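Covel Workroom, June
Gallery

We got the keys to the back room at Covel in June, and I promised everybody I'd put up some pictures once it started to feel like ours. It's a rented room on the Urlow side of the building, up three flights of stairs (my knees would like a word), and it has a brick wall I fell for the minute Mattes Lindemann opened the door. Mattes had the place before us and left us a long list of which windows stick. Thank you, Mattes!

I'm no decorator, so don't expect cushions and candles. It's a room for getting things done, and I love it for that.

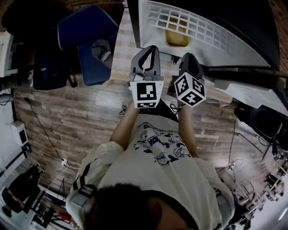
2 min read

Brown and gray planks, the beige checkered mat, and the blue office chair with the white piping — my favorite seat in the building, and yes, there's a cap on it.

I went back and forth on the floor for ages. It's a wood-pattern laminate, and the mix of brown and gray is a lot kinder to dust than the plain white stuff at our old place on Kun. I sweep at 9 in the morning, before anybody else gets in, and it takes me five minutes if the cables behave. They never do! Power strips on the floor are next on my list, and if you have a neat way of running cords along a wall, please write to me.

The big white crate is great for anyone who hates digging, with all those openings in the sides. I'd like a few more of them, maybe in a smaller size, and a shelf to go over the white table. Red brick and white furniture look so good together that I keep telling people I planned it.

Still to come: a proper coat hook, a second mat, and a plant that can put up with me. The folks at Vundness down the hall have offered us a fern, and I said yes before they finished asking.

More pictures when the shelf is up. Room 1515, if you're in the building — come say hi!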